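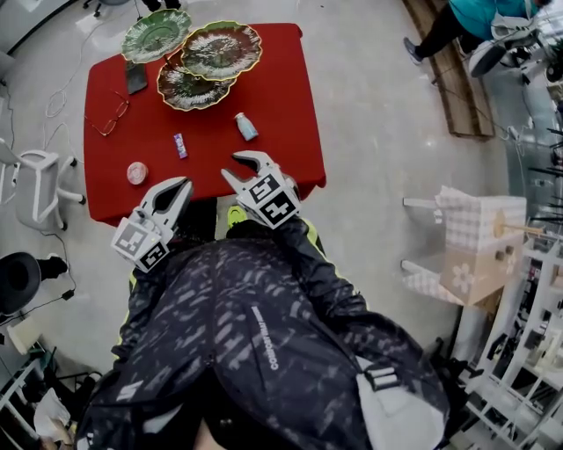

Hand-held grippers in use at a table laid with a red cloth, plates and small personal items.

Budgeting for a second set of hand-held grippers

Posted by Stemside_Purchasing, 8 October 2021

Our department operates one pair of hand-held grippers with printed marker cubes for recording tabletop tasks. Management has asked for a proposal covering additional equipment, to be submitted before the budget closes in January. The intention is to have 4 stations running in the same room, each with its own table, objects and operator.

We have obtained a written quotation from Kotton for complete pairs, and a second one from Venckus for unassembled parts. The Venckus figure is considerably lower, but it excludes assembly, calibration and spare fingers. Our questions are as follows. Which items are commonly left out of a first budget of this kind? Is it reasonable to purchase all of the pairs at once, or should the order be divided? We would also appreciate guidance on the household objects, for which our finance office has no existing category.

3 replies

rudus_lab_office

Our office went through the same exercise and would recommend dividing the order. We bought one additional pair first, ran it alongside the old one for 31 working days, and placed the remainder of the order afterward. During that period we changed the finger material and the strap, and both changes would have been costly to apply to a full set.

The following were missing from our first budget:

Replacement fingers and fasteners
Reprinted marker codes (a scratched or curled code must be replaced, and the cube must then be calibrated again)
Storage drives, including one complete backup
Cable covers and longer power leads
Operator hours for setup and resetting of objects, charged separately from recording hours

The last line was the largest. Please also confirm with Kotton whether calibration is included in the price or billed per visit. Our first quotation did not state this, and the matter took 11 emails to settle.

With respect to the objects, we enter plates, tins, bottles and the like as consumables. Finance accepted this once we attached a list with a fixed ceiling per station.

mill_street_tech

Go with the parts kit. Assembly is simple if you have someone handy.

procurement_desk_b

The reply above may hold for a single pair, but I would advise caution for a larger order. Assembly hours should be priced at your internal rate and added to the Venckus quotation before the two are compared. In our case the difference nearly disappeared.

I would also plan the floor space before the equipment. Shelving, chairs and cables take up more room than the tables do, and an operator needs clearance to stand at the edge with both arms extended. We set aside 100 square feet per station – including the passage behind the operator – and have not regretted it. If your room cannot provide that, a smaller order is the correct one for this budget year, and the remaining stations can be listed as a second phase in the same proposal.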